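Section 8. Placing the accessories and first play

Before you start, please check that the kitchen stands flat on the floor and does not shake. All screws from section 7 must be tight.

1. Wipe the countertop and the cooktop with a soft cloth. Do not use powder cleaner, it leaves fine scratches on the glossy surface.

2. Hang the two wooden utensils under the range hood. Put the slotted spatula on the left and the spoon on the right. Both should hang straight down and not press on the tile panel.

3. Put the cookware on the cooktop. Set it down gently — do not slide it over the raised border.

4. Place the toy food last. Small pieces can go into a pan, larger pieces can wait on the counter or in the open shelf.

Note: The plus and minus buttons, the two knobs and the bar graphic on the hood are one printed strip. Do not try to pull this strip off for cleaning.

Note: The open shelf above the counter is made for light things only. If a part is missing, please write to Trarmont customer service, attention Mylene Panganiban, and give the part number. The spoon is part 29 and the spatula is part 31.

CAUTION: Never put real hot pans on the toy cooktop. Do not pour water in the basin — it has no drain. 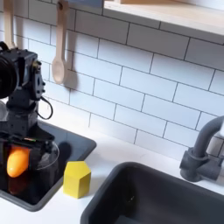
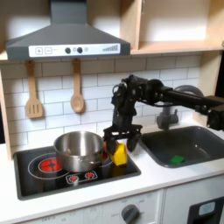
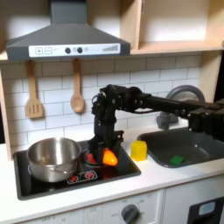
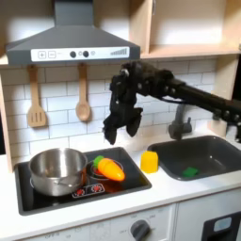 Fig. 8: Play kitchen with accessories, several views.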